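Cinitz, Second Edition

Posted Jun 13, 2022 in Short Fiction

The box was open before Jocelyn Chan had her coat off.

"You started without me."

"Set up without you," said Gordon Pelletier. "Different thing. You're Gania. Sit."

She didn't want to be Gania. Gania had the bad harbor and the worse cards and everybody at the table knew it. But she was late, and late people got Gania. House rule. So she sat.

Cinitz is a game for four. Spies, grain, a river down the middle of the board. You play 16 rounds and whoever holds the capital at the end wins, except that hardly anyone has ever won that way. Mostly people quit at round twelve and argue until the pizza is gone.

Tonight was different. Tonight Imre Fodor had brought the new rulebook. Ninety pages, small print. The old one was 40.

"They changed the river," he said.

Silence.

"Changed it how?" said Édgar Pacheco.

"You can cross it now."

Gordon put down his beer. In eleven years of playing this thing he had built every plan he ever had on the river. Fill the left bank, close the bridges, wait. It was dull and it worked and he had been looking forward to it since breakfast.

"Read it again."

"Page 31. A player may cross with one unit if they pay the ferryman."

"There's no ferryman."

Imre held up a small gray piece. Hat, pole, no face to speak of. "There is now."

They played. First four rounds, nothing. Grain, grain, a spy caught in Stullunum, more grain. Édgar took the mines and sang about it. Gordon filled his left bank, closed his bridges and waited, and Jocelyn looked at her cards, which were terrible, and at the ferryman, who stood on his space in the middle of the water with noone paying him any attention at all.

She had 180 in coin. Gania never has anything to spend it on.

"What does he cost?"

"Who?"

"Hat guy."

Imre flipped pages. Flipped back. "Twenty. Per crossing. And then he remembers you."

"What does that mean, remembers?"

"Doesn't say. There's a footnote. See Melnyk."

"Who's Melnyk?"

Nobody in the index by that name. Nobody in the glossary either. Édgar looked in the lid of the box, then under the plastic tray, and found a sealed envelope the size of a playing card. M, in pencil. Maybe printed to look like pencil. 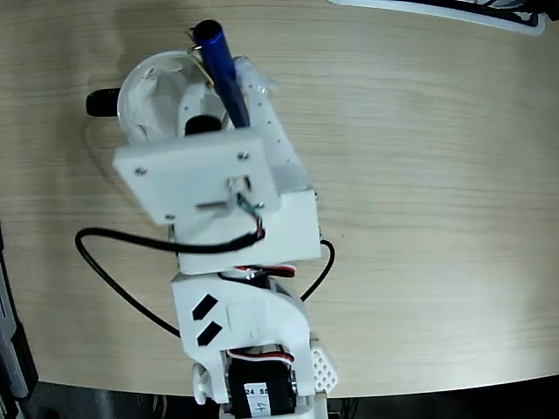
"Don't open it," said Gordon.

"It's part of the game."

"You don't know that. I bought it used."

Jocelyn paid the ferryman. Slid one unit across, into the soft back end of Gordon's left bank where he kept his grain and not one soldier. Then she paid him again. And again. Gordon's face did something she would think about happily for years.

"That's three," said Imre. "He remembers you three."

"Fine. Let him."

"Open it now," said Édgar. "Come on, open it."

She ran a thumbnail under the flap. One card inside, folded once. Blue ink, a neat slanted hand, and this wasn't print, you could feel where the pen had pressed.

If you are reading this you crossed the river. Good. It was the only way I ever beat him. Check the mines next, he never gaurds them. — Carol Penrose

Gordon had gone very still.

"Who did you buy this from?" said Jocelyn.

"A shop. Some shop, last October." He reached for the card, turned it over, turned it back. "Carol taught me to play. The old edition, on her porch. She moved away before this one even came out."

"Him," said Imre. "Beat him. Who's him?"

Gordon handed back the card. He looked at his bank, his bridges, his nice closed bridges.

"Round five," he said. "Your move, Gania."

She looked at the mines. Édgar stopped singing.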